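Ulero arm learns to handle kitchen appliances from wrist-camera clips

26 September 2021 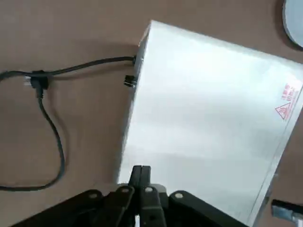 According to Yasaman Hashemi, the hard part was never the appliance, it was the cord. Cables bend differently every time, she said, and the older method the Ulero lab used treated each new loop as if it had never seen one before.

The new method, called Zira, gets around that in a wonderfully simple way! The arm watches through a small camera at its wrist and learns from short clips of people guiding it by hand, with metal housings, plugs and black power cables lying wherever they happened to land on the table. It took 1310 clips to train, where the lab's previous system needed 2000, and the whole set was recorded in Tusport over 20 days in July.

What has everyone here excited is the result on things the arm hadn't met before. The team tried it with nine unfamiliar appliances, and it found a workable way to approach every one of them, cord and all. Shiny metal tops used to throw the old software off completely (glare looked like an edge), and Zira copes with them far better.

It still has trouble when a cable passes underneath something heavy. Alistair Imrie is working on that now, using a second set of clips in which the plug starts out of view. The training code will go up on the Ghaffari project page once the write-up is finished, and the lab would love to hear from other groups that want to try it on their own arms.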